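Open day at the Prillholm workshop, who went?

tildy_r
Went over in May and I'm still telling everyone about it! They had a hand-held gripper out, the kind a person carries around to show the robot how a job is done, and the job was bedding. I stayed 30 minutes at that one station (my husband had given up and gone for coffee).

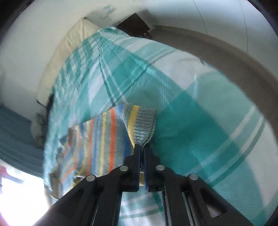 Reply 1, posted by oldgantry
Glad you had fun, tildy, but two fingers pinching the edge of a striped knit isn't making a bed. I'd want to see it handle that big plaid blanket with no person on the other end.

Reply 2, posted by Espinoza_K
Oh, I disagree, and kindly! Erzsébet Kun gave the talk at 4 and said they want 900 recordings before they train anything, and they have 225 so far. Cloth is miserable stuff, it never lands the same way twice, and I thought it was lovely of her to say so in front of visitors.

Reply 3, posted by oldgantry
Fair enough, I missed the talk. Still think the Drenden people had the better demo, with boxes.

Reply 4, posted by tildy_r
Boxes!! My grandson liked those too, I'll give you that. Did anyone get to hold the gripper? The line was too long for me and my knees, and I'd love to know if it's heavy.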